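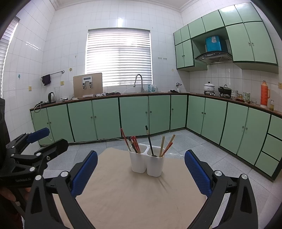
Chopsticks and the Kitchen: Frequently Asked Questions
Rellby House, shared kitchen. Updated May 2025.

Why is there a FAQ about chopsticks?

There used to be a FAQ about the whole kitchen. It covered the kettle, the range hood, the sink and the correct folding of a dish towel, and every message we got after posting it was about chopsticks. We know what people want.

Where do they live?

In the white holder, the one made of two cups joined together. The holder lives on the big pale table. It has spent time on the counter, on a windowsill and, for most of November, in Edivaldo Teixeira's room, and it is not going back to any of those places.

Which cup is which?

Officially, the left cup is for red and patterned chopsticks and the right cup is for everything else: the plain wooden ones, the black long-handled spoon, whatever you brought with you when you moved in. This was agreed at a house meeting that ran 2 hours. In practice a red one wanders over to the right most days and the spoon goes where it likes. Put it back if you feel strongly. Otherwise eat your dinner.

Left from whose side?

Left when you stand with your back to the hallway door. If you're sitting on the other side of the table, then yes, you have it backwards, and no, you may not turn the holder around to suit yourself. Kiều Châu asked that this be put in writing.

Do pairs have to stay together?

At the table, yes. In the holder, they're free agents. We tried rubber bands and for a week everybody had to unwrap their cutlery like a present.

When you take a pair, check that the ends match before you sit down. Eating noodles with one black chopstick and one bamboo one is possible, and it has been done here by people in a hurry, but you'll have left two other singles behind for somebody who may be in even more of a hurry.

I found one with no partner. Now what?

Leave it in the holder for 7 days. Most partners turn up, usually in the sink or in a bowl somebody took upstairs. After that it goes in the bottom drawer, where it joins the others and is described as "for stirring paint."

Thick end up or thin end up?

The end you hold goes up. The end you eat with goes down in the cup. There are two schools of thought on this, and the other school says the eating end dries better when it's pointing at the ceiling. They may be right. But then everyone who reaches for a pair grabs the part that's going in someone's mouth, and we have seen those hands come in from the bike shed.

Can I put them away wet?

Please don't. Wipe them with the towel, or stand them in a mug by the sink until they're dry and then move them over. Water collects in the bottom of the cups and turns into something Jeferson Cavalcanti once called "broth." Whoever cooks last empties and rinses the holder, whether or not they used chopsticks.

What's the right way to put one back?

Slowly, with the tip low, until it's over the rim. Throwing is not allowed. It wasn't allowed before the incident with the glass jug either, people just hadn't asked. 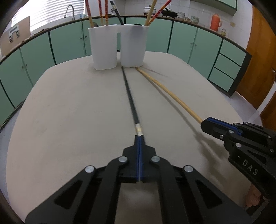 Vanderleia Quintana writes that the throwing rule should also cover dropping from a height, and that she has seen a bamboo pair let go from shoulder level by a person who then claimed to have "placed" it. She would like it known that the tips splinter. She would also like a lid, but we've explained to her how long chopsticks are.

Fair point on the dropping. Consider it covered.

Can I add my own?

Sure. Bring a pair, drop it in (see above: don't drop it in), and understand that it now belongs to the house in every way that matters. If you'd cry over losing them, keep them in your room. Elaine Damasceno keeps hers in a Szabó pencil case and hasn't lost one yet.

The holder looks full. Can we get a bigger one?

It looks full because some of you are storing skewers in it. Take those out and there's plenty of room. We did price a larger holder in the Josov catalog, and at $19 the mood of the house was that we could manage.

Are forks allowed?

Forks are in the top drawer at the end of the cabinets. There's no judgment attached to using one.

Who do I ask if my question isn't here?

Leave a note under the holder. Dry paper, please, and sign your name, as the last one only said "WHERE IS THE GOOD SPOON" and we had no way of telling its author that it was in the dish rack.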